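Astthorpe Household Storage Study
Interim progress report to the Grivach Fund
Reporting period ending in May

1. Status

Work is on schedule against the revised plan. Two of the three work packages are complete in draft and the third has started. Spending is within the approved budget, with a small underspend on travel and a matching overspend on sample purchases. No change to the end date is requested.

2. Background

The study examines how coated wire storage goods (dish racks, shelf risers, drawer dividers) hold up under ordinary kitchen use, and whether the care instructions supplied with them are adequate. The Fund's interest is in reducing early disposal. Most discarded items seen in the pilot were structurally sound and had been thrown out for surface rust at the weld points or for coating that had lifted at the feet.

3. Work package 1: sample selection

Samples were bought through normal retail channels in Astthorpe. Three product types were retained from the original list. Wall-mounted racks were dropped, as agreed at the previous review, after fixing method proved to have more influence on the results than the coating itself.

Each sample was weighed, measured and checked for coating thickness at the midpoint of a long wire and at a corner weld. Thickness at the welds was consistently lower than at midspan. The difference was larger in powder-coated goods than in dipped goods. Samples with visible coating defects on arrival were kept in the set and flagged, as a household buyer would be unlikely to return them.
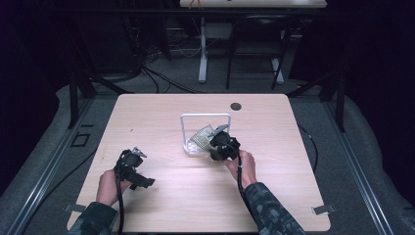
Storage conditions before testing were held steady, with samples kept unwrapped at room temperature. One carton was left near an outside door overnight and showed condensation the next morning. Its contents were excluded from the wear series and moved to the handling trials, where moisture history does not affect the result.

4. Work package 2: wear and moisture testing

The wear series ran to 3000 cycles per sample. A cycle consists of one loading, one slide across the test surface and one unloading. Inspection took place every 20 cycles during the early phase and at wider intervals after that. Moisture exposure was carried out separately on matched samples.

Findings to date:

Coating loss at the feet begins early and then slows. Most of the loss recorded at the end of the series was already present at the first wide-interval inspection.

Rubber end caps delay coating loss but trap water. Capped samples in the moisture group rusted under the cap, where the damage cannot be seen without removing it.

Plated samples from Orico kept their finish at the feet longer than the coated samples but showed staining at the welds after exposure to dish detergent. The supplier has been asked for the plating specification. A reply is outstanding.

The figures for dipped goods should be treated as provisional. The second batch came from a different production run and the wire is slightly heavier.

5. Work package 3: care instructions

Instruction leaflets have been collected for all samples that came with one. Several had none. A first reading shows wide variation in the advice on dishwashers, and two leaflets contradict the label on their own packaging. The household survey draft has been translated under the working title Kiều, and both versions are being tested for reading level.

6. Risks and issues

The thickness gauge is due for recalibration. If the service slot slips, the final weld measurements will be delayed, with no effect on the survey. The detergent used in the exposure tests has been reformulated by its maker; enough of the old stock is held to finish the current series, but a repeat would require a new baseline.

7. Next period

Complete the remaining moisture exposures. Remove and inspect all end caps. Close the survey and code the responses. Circulate the draft guidance on leaflet wording to the Fund for comment before layout begins.

The updated budget table and the inspection records are supplied separately.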